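Terence Bickerstaff has been repairing old doors and windows out of a shop in Clirilcombe for 11 years. Before that he drove a delivery truck for Zalewska, the lumber supplier on the other side of town, and he says that is where he learned what people throw away.

"I'd drop off new units and there would be the old ones by the curb," he says. "Good wood, good glass. A little rot at the bottom and out they went."

He took a few home, then a few more. By the time his wife asked for the garage back he had enough to open a business. The shop now handles around 310 jobs a year, most of them within an hour's drive. May is the busiest month, when people start opening things that have been shut all winter and find out they stick.

A basic repair starts at $800 if the door has to come to the shop. A full rebuild of a front entrance with sidelights can reach $3,000. Bickerstaff gives the price in writing before he takes anything off its hinges. 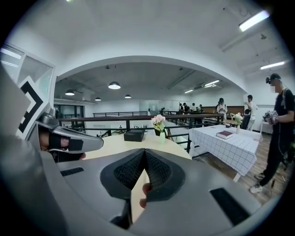

Most of the calls he gets are about drafts. Customers tend to blame the glass, he says, and ask for a quote on replacing it. He checks the weatherstripping and the threshold first. With a white frame around a tinted pane, the kind he sees in a lot of houses now, he also looks at the paint where it meets the glass. "If there's a crack in that line, water gets in behind it," he says. "You can fix that in an afternoon. Leave it five years and I'm cutting out wood."

He is less patient about spray foam. Two jobs in Stalow last winter involved scraping it out of door jambs, and one of those doors could not be saved.

Bickerstaff has one employee and would like a second – someone willing to learn glazing, which he still does by hand with putty. He has turned down work in Hatov for lack of time. "It's a long drive, and I won't send somebody I haven't trained," he says.

His advice for homeowners is to wash the frames twice a year and keep the bottom edge of the door painted. He says he finds bare wood there on most of the doors that come in.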